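The arm that wouldn't let go

The lead technician at Bokness had been told the interview would cover the company's plans for housekeeping robots. She wanted to talk about May, when a Duro arm pressed on a picture frame in the Sarport test room until the glass gave way.

"It was three in the afternoon and I had a sandwich in my hand," she says. "You hear a small tick. Then you hear a much bigger one."

The job was wiping framed photographs. The arm had done 813 wipes that month without a mark, and people had started leaving it alone with the door shut. The fault was in the force sensor at the wrist, which had frozen on its last good reading. As far as the controller knew, it was touching the glass like a moth. It kept leaning in to be sure.

"Very conscientious," she says. "I've had employees like that." 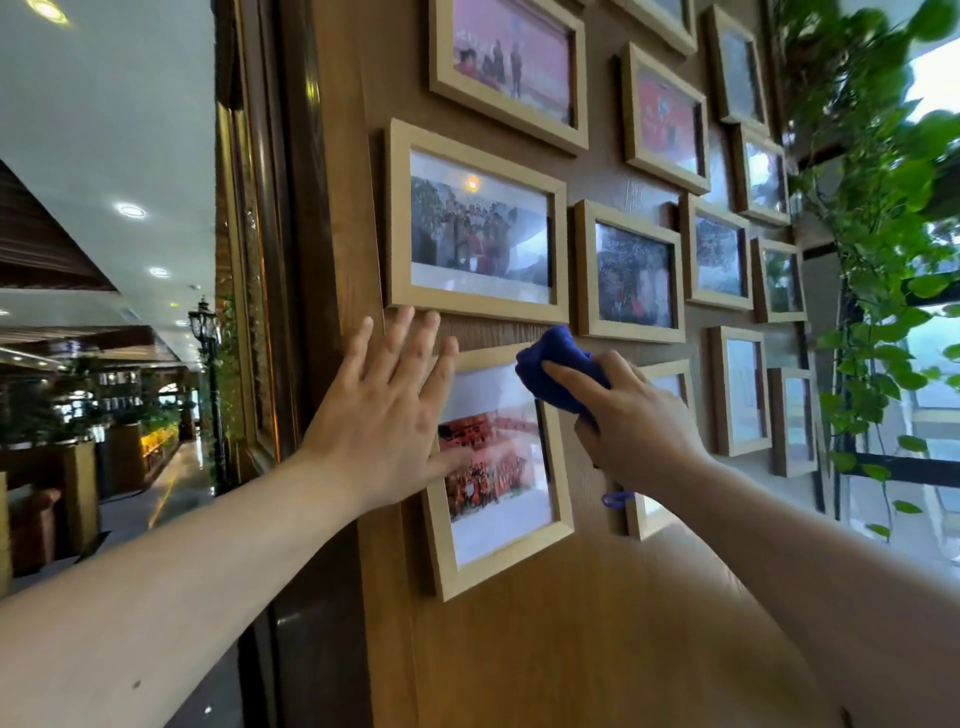
Her view is that a person's spare hand does half the work. "You put your fingers on the frame and you feel it start to shift. You ease off before you've had a thought about it. We gave the Duro one hand and a number, and then the number got stuck."

The stop button worked fine once she'd put down the sandwich. What bothered her was the log, where the same value appeared 500 times in a row and no alarm went off. A steady reading had been filed under good news.

Hamada, which supplied the sensor, sent a replacement and a polite letter. Bokness wrote its own fix: if the reading stays identical for 3 cycles while the arm is moving, the arm backs away and sulks. It has been through 675 wipes since, with two false alarms, both of which she counts as manners.

Did anyone get hurt? "No. There's a fence now, though. I eat lunch on the other side of it."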